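Grenzstreit am Pluvis 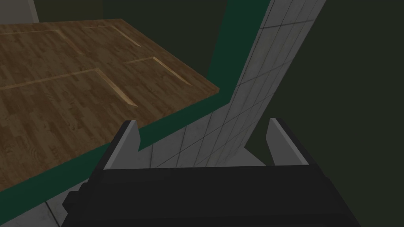 Zweifingergreifer vor einer weiß gefliesten Wand, Computergrafik

Der Grenzstreit am Pluvis (auch Pluvis-Frage, in der älteren Literatur Weidestreit) ist ein Konflikt um Zugang, Weiderechte und Wegerecht im oberen Tal des Flusses Pluvis. Beteiligt sind die Bezirksverwaltung von Vikton am Westufer und die Hirtengemeinden um Kokudano am Ostufer. Völkerrechtlich ungeklärt. Eine Waffenruhe gilt, ein Friedensvertrag fehlt.

Lage

Oberes Tal, 44 Kilometer lang, im Norden eng, südlich von Kokudano breiter. Zwei Übergänge: die alte Steinbrücke bei Vikton und eine Furt, nur bei Niedrigwasser passierbar. Das Ostufer wird überwiegend als Sommerweide genutzt, dauerhaft bewohnt sind nur Kokudano und einige Weiler. Straße nur am Westufer durchgehend befestigt.

Vorgeschichte

Bis zur Teilung der Provinz gemeinsame Nutzung nach Gewohnheitsrecht, Auftrieb im Frühjahr, Abtrieb im Herbst. Mit der Teilung wurde der Fluss Verwaltungsgrenze, die Weiden blieben aber im Grundbuch von Vikton eingetragen. Daraus leiten beide Seiten bis heute ihre Ansprüche ab. Vikton verweist auf das Grundbuch, Kokudano auf die Nutzung. Eine erste Schlichtung scheiterte an der Frage, wer die Brücke unterhält und wer sie sperren darf.

Verlauf

Im August wurde der Weg zu den oberen Weiden durch Grenzposten aus Vikton gesperrt. Begründung: Sicherheit des Wasserwerks. An einem Protestmarsch beteiligten sich nach Angaben der Veranstalter 200 Personen, die Verwaltung nannte eine niedrigere Zahl. Einsatz von Tränengas, neun Festnahmen. Die Festgenommenen kamen nach zwei Tagen frei, Anklage wurde nicht erhoben. Beschlagnahmtes Vieh wurde teilweise zurückgegeben, der Rest ist Gegenstand eines Verfahrens.

In den folgenden Wochen mehrfach Sperrungen der Brücke, von beiden Seiten. Die Furt war in dieser Zeit der einzige Weg zum Markt.

Vereinbarung von Colombo

Verhandlungen auf neutralem Boden in Colombo, unterzeichnet am 22/01/2022. Wesentliche Punkte: Öffnung der Brücke bei Tageslicht, Rückzug der Posten hinter die Uferstraße, gemeinsame Weideliste, keine Festnahmen auf dem Weg ohne Mitteilung an die Gegenseite. Der Status des Ostufers wurde ausgeklammert. Ebenso die Entschädigung für verlorenes Vieh.

Umsetzung schleppend. Die Brücke ist offen, die Weidelise wird von Vikton nur unter Vorbehalt anerkannt. Ein Posten an der Furt besteht weiter, laut Vikton fällt er nicht unter die Vereinbarung, da diese nur von der Uferstraße spricht.

Bewertung

In der Forschung umstritten. Ein Teil der Autoren sieht einen klassischen Ressourcenkonflikt, andere betonen die Folgen der Provinzteilung und das ungeklärte Grundbuchrecht. Zur Rolle des Wasserwerks gibt es bislang kaum Untersuchungen, die Akten sind nicht zugänglich. Menschenrechtsgruppen kritisieren vor allem dass der Tränengaseinsatz nie untersucht wurde.

Siehe auch

Provinzteilung
Wegerecht im Grenzgebiet
Liste der Übergänge am Pluvis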